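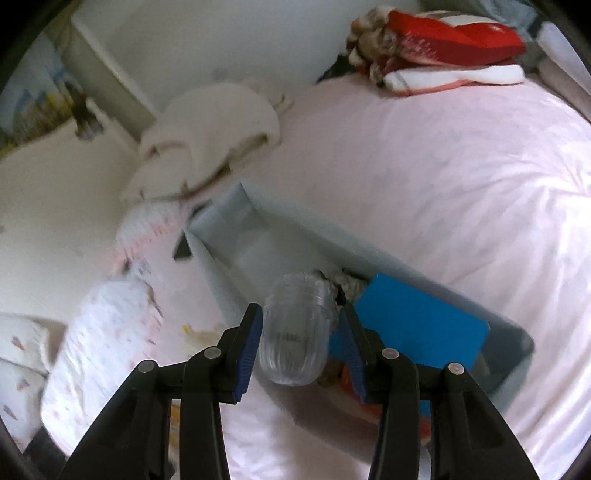

Equipment Planning for a Household Object Collection Project
Project report, Skastosmont study group, November

1. Purpose of this report

Our group collects recordings of everyday handling tasks with hand-held grippers. A person holds the tool, picks up and puts down household things, and the camera on the tool records it. The recordings are used later to train a robot arm which our department already owns. The arm is not a subject of this report. I was responsible for the equipment plan, so I write only about what we needed, what it cost, and what I would order in a different way if I had to make the plan again.

The budget given to us was 404 dollars. It had to cover everything except the first two grippers, which the department lent to us for the term, and the objects, which we brought from home.

2. How the needs were decided

At the beginning I made the list of equipment at a desk, without seeing one session. This list was not good. It had a tripod, a light panel and a folding table, because I imagined that the work would look like a photo studio. Then I went to the first sessions and I understood that the work is done in normal rooms, often on a bed or on the floor, and that there is very little free space for any furniture of our own. I removed the tripod and the table the same evening. The light panel stayed on the list one week longer, then I removed it also.

What the operators asked for was much smaller. They wanted new finger pads, more storage for the recordings, and a second charger so that both tools can be charged during the lunch break. They also asked for boxes to carry the objects between rooms. For this last point we bought nothing, as most homes have a storage bin that can be used.

3. The tools

Each gripper has two jointed fingers with a ribbed blue pad on the inner side of the tip. The pads are the part which we expect to replace most often. They are the only part that should touch the objects, and we handle many slippery things: clear jars, plastic bags, packets. I could not find any number for the life of a pad, so I planned from the opinion of the operators, which is not a very scientific method. One pair costs 9 dollars. I ordered 3 pairs.

The finger joints are held by small round screws. We do not plan to replace them, but the driver that fits them should be on the list from the first day. We did not have it and we borrowed one from the bicycle workshop downstairs.

4. Comparing the offers

I asked for offers from Odham, Akl and Prarkus. All of them sell a hand tool compatible with our pads.

Odham had the lowest price for the complete tool, but the camera mount was sold separately, and with the mount it became the most expensive of the offers.

Akl answered on the same day and was very polite. Their tool is lighter, and this is important when a session is long. The problem was the delivery time, which would be after the end of our term.

Prarkus offered a used tool with the mount for 200 dollars, including the charger. We chose this one. A used tool has a risk - there is no guarantee for the joints - but for a spare it seemed acceptable to the group.

I want to mention that comparing the prices took less time than comparing what is included in the prices. I recommend to write one standard list of parts and send it to every seller, so that the answers can be put side by side.

5. Working with two tools in one place

In the original plan only one person worked at a time and the second gripper was a reserve. During the sessions this changed. Some tasks are easier to record when two people stand at the same bed, each with a tool, and the objects lie between them.

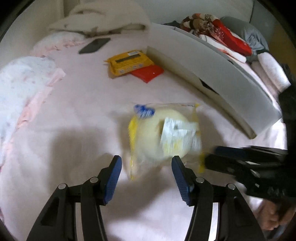
Figure 1. Two grippers in use at the bed. The clear bag is in front of the nearer tool; the yellow packet and the phone lie further back.

This change had an effect on the budget that I did not expect. Two tools recording together fill the storage twice as fast, and they need charging at the same time. It also meant that we had no reserve anymore, and for this reason the used tool from Prarkus moved from "if money remains" to the top of the list.

Another effect is on the space. Beds are wide but the things on them are many: blankets, pillows, folded towels, clothes. I first wanted to ask the operators to clear everything away before recording. The group did not agree, because a real bedroom has such things, and the robot should learn in a real one. So we bought no background sheet and no dividers, and this saved some money.

6. Where the money went

Spare gripper, used, with mount and charger: 200 dollars
Finger pads, 3 pairs: 27 dollars
Portable drive for recordings: 118 dollars
Memory cards: 41 dollars
Screwdriver: 6 dollars
Total: 392 dollars
Remaining: 12 dollars

The remaining money is enough for one more pair of pads. It is not enough for a repair of a joint, and I consider this the weak point of the plan.

7. What I would change

The drive should be bought first. We waited for a discount that did not come, and during this time the recordings were kept on private laptops. Copying them took a full Tuesday.

I would also keep a small amount for objects. We use things from home, and this is good for variety, but a jar or a packet goes back to its owner and then a task cannot be repeated with the same item. A fixed box of objects that belongs to the project would solve this.

For the next term the group plans to ask Akl for a new offer early, as the lighter tool was liked by everybody who read its data sheet. If the department takes back the two borrowed grippers, the budget must be calculated again from zero, and the list in section 6 can be used only for the pads, the cards and the drive.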